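Grasp state estimation (from the Noltside Handbook of Robot Software)

Grasp state estimation is the bit of a robot's software that tries to answer a very plain question: am I holding something, and if so, how well? I've been writing the control entries for this handbook for a while now, and this is the one I get the most letters over, so I've made it a bit longer than its neighbours. See also Contact detection, Slip, and Wrist cameras.

Name and scope

You'll see it called grasp sensing, hold checking or (in older Nundida manuals) the grip flag. They all mean more or less the same thing, though a grip flag is only ever yes or no, and an estimator gives you a number between nought and one. I prefer the number. It leaves the planner free to decide for itself how brave to be.

I'm leaving out suction cups here – they have their own entry and their own headaches.

How it works

Most estimators mix two or three sources. The first is finger position: if you told the fingers to shut and they stopped early, there's probably something between them. The second is motor current, which climbs when the fingers push against anything. The third is a camera at the wrist, looking along the fingers.

With a wooden block the first two will do nicely. Cloth is where it all goes wrong! A fold of thin cotton squashes down to next to nothing, so the fingers end up almost shut and the position reading says you've missed. Fleecy cloth does the opposite and pushes back softly over a long stretch, so the current creeps up with no clear step in it. I once spent most of a September tuning a threshold for towels and then had to throw it away when somebody handed me a sock.

Hevlow, the open toolkit many of us use, runs its estimator at 125 cycles a second for the finger signals and takes camera results whenever they turn up. Each camera result carries its own time stamp, and the estimator goes back and slots it in where it belongs. If you skip that step the arm will be acting on old news, and you'll get a twitchy sort of lift that is horrid to debug.

The camera's share

The vision part is usually a small network that splits the view into finger, held thing and everything else. Long, the training set that ships with Hevlow, has 3000 labelled views, and 700 of those are cloth of one kind or another. I'd like more fluffy ones, myself.

Close views are harder than newcomers expect. The gripper's own body fills a good part of the picture, the light changes from one side to the other, and the background is whatever room you happen to be in – chairs, shelves, plants, the lot. 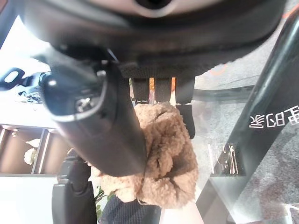
Volume 2, page 125

Fluffy beige fabric against a dark finger, as on this page, is a kind view in one way, as the colours are well apart and the edge is easy to find. The black straps hanging behind it are another matter. A network that has learned "dark and long means finger" will happily claim those too, and the same goes for the dark bar slanting down the right. The usual cure is a fixed mask of the gripper's own parts, worked out once from its drawings and taken away before the network has its say.

What a single view can't give you is how firmly the cloth is held. Touching and gripping look much the same from up here, so the estimator has to wait for the finger signals, or ask for a small test lift and compare the views before and after.

Settings

Hevlow keeps its settings in one plain file. The ones worth knowing are hold_min (how sure it must be before lifting), drop_wait (how long a low score must last before it shouts) and self_mask (on or off, and please leave it on). I set drop_wait to 700 milliseconds for cloth and go shorter for anything that could break. The log keeps the last 2000 estimates, after which the oldest are written over, so copy it out soon after a bad run.

See also: Deformable objects; Self-masking; Time stamps; Test lift.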